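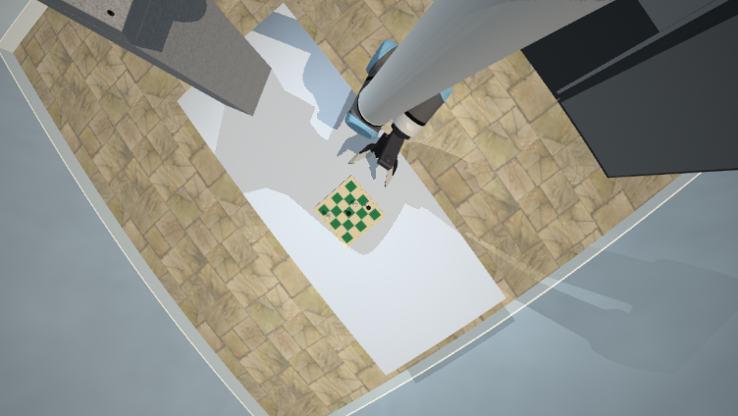 Checkered board, green and cream, with a tan stone-pattern floor on either side.

Game Room Safety Walk-Through, with my comments
Viera Jurčo, September 4, 2022

Search this site Go

I do this walk-through twice a year at the Ondrejka, once before the fall season and once in February when everybody is tracking in salt. It takes me an hour if I don't stop to chat, so call it two! My marks are OK, FIX, or WATCH. Anything marked FIX has to be done before we open the doors.

GETTING IN AND OUT

Front door opens fully, closes by itself: OK
It used to slam something awful. I turned the closer screw a quarter turn last spring and it has behaved ever since.

Back door clear, inside and out: FIX
Two folding chairs and a box of old score pads were leaning on it. I moved them (again). Please, please, the back door is not a shelf. I'm putting tape on the floor this time.

Exit signs lit: OK
Held the test button on both. The one by the restrooms is a little dim but it stays on.

Occupancy card posted: OK
It says 59 and we've never come close, except on Fulham night, when it was standing room only and I got nervous and stood by the door with a clicker.

FLOORS

Loose or cracked tile: WATCH
One by the coat rack rocks when you step on the corner. It isn't high enough to catch a toe yet. I pressed it down and drew a pencil mark next to it so I can tell if it moves.

Grout: OK
Ugly in spots, but sound.

Mats flat, no curled edges: FIX
The long mat has a curl you could surf on. I flipped it and put the dictionary set on top overnight and it curled right back. New one ordered from Tastik, $42 with the rubber backing.

Wet floor sign where people can find it: OK
Hanging on the mop closet door, on the outside this time.

TABLES AND CHAIRS

Tables steady when leaned on: FIX
I lean on each one with both hands like I'm getting up from a long game, which is how most of us do it. Table 4 wobbles. I tightened the leg bolts and it still wobbles, so I think the bracket is bent. It's turned to the wall with a note on it until I can get a new bracket.

Edges and corners smooth: OK
Ran a dry rag all the way around. If the rag snags, your sweater will too.

Chairs: WATCH
Pulled one with a split seat. The rest are fine, but a lot of the foot caps are worn thin and they screech. Bring me any caps you have at home, I'm not picky about color.

Walking space between tables: OK
A walker fits through with the chairs pushed in. With the chairs out it's a squeeze, so push them in when you get up!

LIGHTS AND POWER

All bulbs working: FIX
One out over the puzzle shelf. I don't do ladders anymore, so this is somebody else's job. Bulbs are in the gray cabinet.

Cords off the walkway: OK
I was ready to scold and had nothing to scold about.

Coffee maker unplugged after use: WATCH
Unplugged today. It was plugged in the last time I dropped by, with the pot empty.

SMALL STUFF AND LITTLE KIDS

Small pieces put away in lidded boxes: WATCH
The lids are there, but half of them don't go with the box they're on. Grandkids come along in the afternoons, and a pawn is exactly the size of thing a toddler wants to eat. Check under the tables too. I found a die and a cough drop.

FIRST AID AND FIRE

Kit stocked: FIX
Out of the medium bandages, and the burn gel is past its date. Plenty of gauze.

Extinguisher gauge in the green, pin in place: OK
The service tag from Jurulden is current and has the right unit number on it, 544.

I'll come back for the FIX items once the mat is in. If you've got a spare bracket in your garage, leave it at the desk with my name on it.

4 comments

Contact us | © 2022 Ondrejka Game Room | Back to top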